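Tea box, finally

Ok so the tea drawer got out of hand again and I'm moving it all into the wooden box. The one with the glass in the lid.

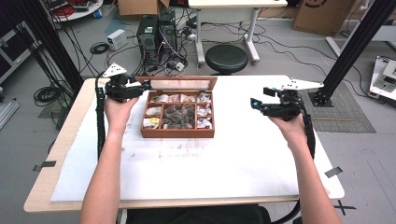
Nadège Millet says pyramids should never go in loose, they lose their smell in a week, keep them in the bag and clip it. Maybe. I drink them too fast for it to matter.

Pyramid sachets in the big middle part, in a heap. Wrapped ones go round the outside in the small compartments. Tried it the other way last October, flat packets in the middle, and they slid everywhere evry time I picked the thing up.

Still to sort: 2 tins from the Wostetham market, a half bag of rooibos, 19 chamomiles (why). Chamomile might go to work with me.

Lid stays shut from now on, thats the rule. Glass needs a wipe first. Anyone got a use for old peppermint? It's 3 years past the date but smells fine to me. Gotta run, kettle's on.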